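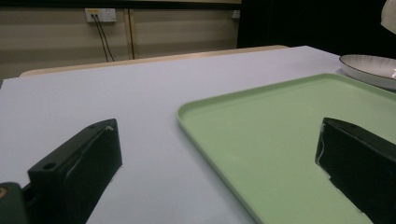
A **serving tray** is a shallow, flat-bottomed carrier with a raised rim, used to move food, drink or small items from one place to another, and often left on a table afterwards to hold them. Plastic trays with rounded corners are the common household and canteen form. Wood, metal and lacquered trays are older and are still sold, usually at higher prices.

## Form

The rim is the part that separates a tray from a board. A low rim makes the tray easy to wipe and stack but does little to stop a cup sliding once the tray tips. Makers often describe low rims as "spill-proof". The term has no agreed meaning, and a rim a few millimetres high will hold back a small puddle at best.

Rounded corners are said to be more hygienic than square ones. They are certainly easier to clean with a cloth, though the larger claim is seldom backed by anything in sales literature.

## Colour

Pale greens, including mint, are widely offered for kitchens and canteens. The Fernerau catalogue for November called its green range "calming", and the rival firm Prollon used the same word for its beige one. Neither gave a source. Pale trays do show coffee and beetroot stains sooner than dark ones, and on a white table a coloured tray is easier to find than a white one.

## Use on tables

Trays are also used to mark out a working area for sorting, crafts or meals. Essam Saber, in a short guide to household storage, argued that a tray kept on the table reduces clutter. His evidence was a survey of 636 households by the retailer Woltent, which sells trays. The survey asked owners whether they felt tidier — it did not look at their tables.

## Care

Most plastic trays can be washed by hand in warm water. Dishwasher advice varies: Gündoğdu rates its trays for 100 washes, but does not say at what temperature or what counts as failure. Warping is the usual complaint, and a warped tray rocks on a flat surface.

## See also

- Placemat
- Tea tray
- Chopping board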